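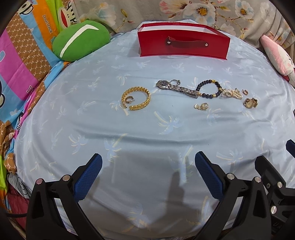

Robot Manners: The Rules for Picking Up Small Things

Picking up a ring is easy for you. Your fingers feel how hard they are pressing, and your brain corrects them before you even notice. A robot must learn this from people, and people must follow rules when they teach it. In this page we look at some of those rules.

Rule 1: Know what you are holding
A wristwatch has a hard case, but its face can be scratched. A string of pearls bends in every direction. A thin hoop earring can be crushed flat. So a good teacher does not use one grip for all of them. At the Ramska workshop in Trinmont, every new object gets a card before the lesson. The card says where to hold it and how hard to squeeze.

Rule 2: Soft parts touch first
Many grippers have pads on the fingers. Some pads are smooth and some have little ridges, like the bottom of your sneakers. Before work, a person looks at the pads and wipes them. One grain of sand on a pad can leave a scratch on a watch.

Rule 3: Slow near the object
The arm or the hand may travel fast when it is far away. In the last 2 inches it must go slowly. You do the same when you reach for a full glass of milk!

Rule 4: Work over something soft
Things will fall, this is normal in learning. A bed or a folded blanket is a kinder place to land than a stone floor. Jewelry should also stay away from the edge, where it can roll off and hide.

Rule 5: Always ask the owner
If the necklace belongs to your grandmother, she has to say yes first. It is the same with rooms. Nobody should record in a bedroom without permission from the family, and letters or photos with names must be put away before.

Nkechi Ogbonna teaches robots at Ramska. Her team repeats one small task almost 2,000 times, with the things put in a different order each time. "If the watch is always on the left, the robot learns only 'left'," she says. "We want that it learns 'watch'." After 30 minutes she takes a break - tired hands make careless examples.

Try it at home
Ask an adult for two wooden spoons, a button, a bracelet and a towel. Put the towel on the table. Now lift each thing with the spoons only, and write your own card for it. Which one needed the softest squeeze?

Words to remember
Gripper: the part of a robot that holds things.
Pad: the soft cover on a gripper finger.

Text: Solène Gautier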